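4. 공개 시연의 구성과 운영

4.1 시연 환경
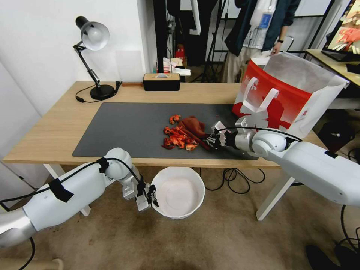
그림 2. 공개 시연 중의 양팔 로봇. 오른팔의 다지 핸드가 매트 위 붉은 띠의 끝을 잡고 있으며, 왼팔에는 평행 그리퍼가 장착되어 있다.

공개 시연은 2018년 1월 12일 Plerkstead 연구동 2층 실험실에서 진행하였다. 3장에서 기술한 양팔 조작 시스템을 그대로 사용하였고, 제어 소프트웨어도 실험 때와 같은 판을 유지하였다. 시연을 위해 별도의 무대를 만들지는 않았다. 책상과 조명, 배선은 평소 연구실에서 쓰던 상태에 가깝게 두었고, 방문자는 로봇의 작업대 뒤쪽과 옆쪽에서 작업을 지켜보았다.

시연 과제는 식사 후 탁자 정리이다. 이 과제를 고른 것은 앞선 실험에서 다룬 블록이나 상자와 달리 대상물의 형태가 일정하지 않기 때문이다. 그림 2의 매트 위에는 갑각류 껍질과 붉은 고추류의 껍질로 보이는 붉은색과 주황색의 찌꺼기가 모여 있고, 그 옆에 구겨진 짙은 붉은색 천이 놓여 있다. 대상물끼리 색이 비슷하여 색상만으로는 경계를 나누기 어렵다. 조각은 작고 말려 있으므로 위에서 본 윤곽과 실제로 잡을 수 있는 부분이 일치하지 않는 경우도 많다.

두 팔의 말단 장치는 서로 다르게 구성하였다. 오른팔에는 다지 핸드를, 왼팔에는 평행 그리퍼를 달았다. 얇고 긴 대상은 다지 핸드로 끝을 잡아 당기고, 형태가 유지되는 용기는 평행 그리퍼로 가장자리를 잡는 것을 기본 전략으로 하였다. 다만 두 장치의 역할을 고정하지는 않았으며, 대상이 한쪽 팔의 작업 범위를 벗어나면 조작자가 다른 팔로 전환할 수 있게 하였다. 전환 여부의 판단은 전적으로 조작자에게 맡겼다.

4.2 진행 절차

방문자는 12명씩 조를 이루어 입장하였다. 각 조는 먼저 옆 책상에서 시스템 구성에 대한 설명을 듣고, 이어서 원격 조작으로 수행되는 정리 작업을 보았다. 설명은 Zelton의 Ximena Trujillo가 맡았으며, 조작은 저자들이 교대로 하였다. 설명과 조작을 한 사람이 겸하는 방식도 예비 시연에서 시도하였으나, 질문에 답하는 동안 팔이 멈춰 있는 시간이 길어져 본 시연에서는 채택하지 않았다.

작업 시작 전에 조작자는 양팔을 대기 자세로 옮기고 비상 정지 장치를 확인하였다. 작업 중에는 방문자가 팔의 도달 범위 안으로 들어오지 않도록 안내하였다. 바닥에 표시선을 붙이는 방안은 카펫에서 테이프가 쉽게 떨어져 사용하지 않았고, 진행자가 말로 위치를 알렸다. 조가 바뀔 때마다 대상물을 다시 배치하였으나 배치를 정밀하게 재현하려 하지는 않았다. 따라서 시연 기록은 반복 실험의 자료로 사용할 수 없으며, 5장의 성능 분석에서도 제외하였다.

한 조작이 실패하면 조작자는 즉시 다음 시도로 넘어갔다. 실패한 장면을 숨기거나 작업을 처음부터 다시 시작하지 않는다는 원칙은 시연 전에 합의하였다. Hisenitz에서 열린 이전 행사에서는 미리 녹화한 동작을 재생하였는데, 참석자 가운데 상당수가 이를 자율 동작으로 오해하였다. 이번에는 설명을 시작할 때 원격 조작임을 밝히고, 조작자의 손 움직임이 팔에 전달되는 과정을 먼저 보였다.

4.3 방문자의 질문과 관찰

하루 동안 입장한 방문자는 224명이다. 질문은 녹음하지 않았고 진행자가 메모로 남겼다. 메모는 시연 종료 후 저자 두 명이 읽고 주제별로 묶었다. 분류가 엇갈린 항목은 논의하여 정하였으며, 일치도는 별도로 계산하지 않았다.

가장 자주 나온 질문은 힘의 감지에 관한 것이었다. 조작자가 대상물의 저항을 느끼는지, 느끼지 못한다면 어떻게 잡는 세기를 정하는지를 묻는 방문자가 많았다. 본 시스템은 조작자에게 힘을 되돌려 주지 않으므로, 조작자는 화면에 보이는 대상의 변형과 손가락의 벌어짐으로 세기를 판단한다. 이 답변 뒤에는 젖은 물체나 미끄러운 물체도 다룰 수 있느냐는 질문이 이어지곤 하였다. 3장의 실험은 마른 물체만을 대상으로 하였으므로 이에 대해서는 확인된 결과가 없다고 답하였다.

두 번째로 많은 질문은 두 손의 모양이 왜 다른가 하는 것이었다. 연구진에게는 당연한 구성이었으나 방문자에게는 한쪽이 미완성인 것처럼 보였다는 의견이 있었다. 이후 조부터는 설명 순서를 바꾸어 말단 장치의 차이를 먼저 다루었다. 순서를 바꾼 뒤에는 같은 질문이 줄었지만, 조의 구성이 서로 달라 설명 순서의 효과로 단정할 수는 없다.

작업 속도에 대한 의견은 갈렸다. 일부는 사람의 손에 비해 지나치게 느리다고 하였고, 다른 일부는 움직임을 따라가며 보기에 적당하다고 하였다. Palacios에서 온 방문자들은 급식 시설의 잔반 처리에 적용할 가능성을 물으면서 속도보다 세척의 용이성을 중요한 조건으로 들었다. 현재의 다지 핸드는 방수 구조가 아니며 덮개를 씌웠을 때의 파지 성능도 평가하지 않았다.

4.4 운영상의 제약

시연 과정에서 확인한 제약은 대부분 설치 환경과 관련된다. 팔의 바깥쪽을 따라 배선한 케이블은 팔꿈치를 크게 굽힐 때 당겨질 수 있어 조작자가 자세를 제한해야 했다. 또한 방문자가 작업대 뒤쪽에 서면 머리부 카메라의 배경이 계속 변한다. 원격 조작 자체에는 영향이 적었으나, 같은 영상을 학습에 사용할 경우 배경 변화에 대한 처리가 필요하다.

개인정보 보호를 위해 시연 영상은 방문자의 얼굴이 포함되지 않은 구간만 보존하였다. 3월에 예정된 후속 시연에서는 배선을 팔 안쪽으로 옮기고 관람 위치를 작업대 옆으로 한정할 계획이다. 과제는 동일하게 유지하되 대상물의 배치를 조마다 기록하여, 이번에 할 수 없었던 조 간 비교를 수행하고자 한다.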